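5 Dec 2020 - dye bench, Erkley

Batch 17 of the onion skin yellow came out of the pot this morning and I'm thrilled with it. Such a deep colour! Same Mamani wool as last time, 149 g of skins, alum mordant, and I left the lot to steep overnight before heating. The April batch was flat and a bit brownish next to it. My guess is I boiled that one too hard.

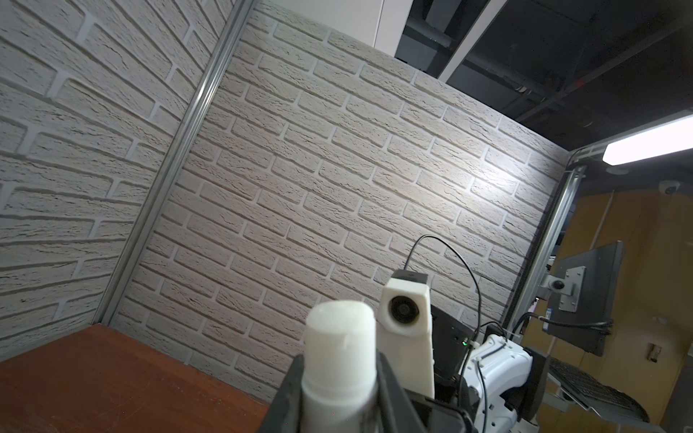 Skeins are rinsed and on the rack. Still to do: a light test on the south window sill, half of each sample under card, 28 days. I'd love to see how the copper-dipped one holds up - it went a lovely mossy green, and the Zaltedico book says that's the one that fades least.

Water matters more than I thought. Tank water gave a cleaner yellow than tap on the two small skeins, so tank water for everything from now on. pH strips are nearly finished, please reorder before anyone starts the madder.

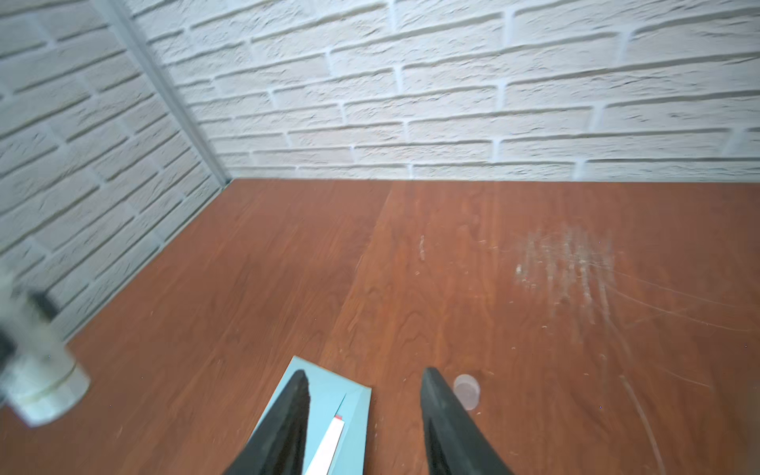 Wood-grain tabletop and the white brick-textured walls at the corner.

Madder next! The Levell roots are chopped and soaking in the blue bucket. Keep it under 70 degrees this time, it goes brown so fast above that. I want to try a pinch of chalk in one jar and none in the other, same wool, same time in the pot.

Labels for the yellow are in the tin. Lot number 3741 goes on all of them, including the green.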